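Filed under: Shop Notebook / Tables & Linens

January, morning

Starting a fresh page for the Lokbridge table, because the last entry got buried under the chair repairs and I want the tabletop notes all in one place this time. The top is in and I love it. I keep walking past and putting my palm on it. We were all a little nervous about going this pale after the darker tops we did for Frerichs, but in daylight it's a calm, warm beige and the grain does so much of the work! Fine wavy lines running side to side, a bit of tan, and in some spots the faintest pinkish brown that I never noticed on the sample piece. 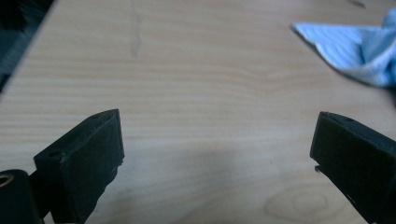
The finish is the Sakari oil, two coats, wiped back hard. I went over it with a 15 watt lamp held low from the window side and found one dull patch near the far corner, maybe the size of a saucer, where I think I wiped too soon. Going to leave it alone for a week and look again before I fuss with it. (Last time I fussed with it right away and made three dull patches out of one.)

Water test, offcut only, NOT the top: set a wet glass on it and went to lunch. A pale ring when I came back, and by the end of the afternoon I had to hunt for it. Very pleased. Coffee was worse, a brown edge that needed a light rub with the gray pad and a dab of oil. Lemon juice I haven't tried. Somebody please try lemon juice on the second offcut, it's on the shelf by the sink with 2248 penciled on the back. The one marked 594 is from the old batch with the other oil, so don't mix them up or the comparison is useless.

After lunch

On to cloths, the part I was looking forward to. The question from Zandley was simple enough: what goes on a table like this for everyday meals without hiding it? They don't want a full cover and I agree with them, it would be a crime to bury that grain. So it comes down to runners, napkins, and plain old kitchen towels, and I pulled everything we had out of the drawer.

Quick notes as I went:

Solid white — looked lovely for a minute, then looked like a hospital. Against a top this light it has nothing to push against.

Oatmeal linen — disappears. I put it down, turned around for my pencil and had to look twice to find it. Might be nice on the Frerichs tops, so I set it aside for them.

Dark green — too heavy. Makes the wood look yellow, and it isn't yellow.

Blue and white stripe — yes! I should have started with it. The blue is cool enough that the wood warms up next to it, and the white ties in without going chilly. And it looks best laid on the diagonal. Squared up to the edge, the stripes start arguing with the grain, since both are wavy and neither quite agrees with the other. Turn the cloth and the argument stops. 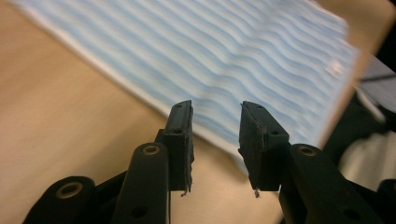 I also tried it folded in thirds down the middle like a runner. Fine, a bit stiff looking, and the fold kept creeping open on the oiled surface. Things do slide more on this finish than on the old one, worth remembering for placemats. A heavier weave would probably sit still.

Washing: the care notes for the striped ones go in the linen folder. I'd like to put one through 16 washes before we recommend them to anybody, and check the blue against an unwashed one at the halfway point and again at the end. If the blue bleeds into the white I'll be heartbroken, but better to know. Wash them alone the first couple of times, please.

To do:
- look at the dull patch again next week
- lemon juice, second offcut
- ask Zandley if they want the stripe in napkin size too
- find out if Lokbridge has a matching bench top left, even a short one
- more gray pads, we're almost out

Late afternoon, one more thing. With the sun low the pinkish lines come up much stronger along the window side. If we take pictures for Zandley, do it then, with the cloth turned the way I said.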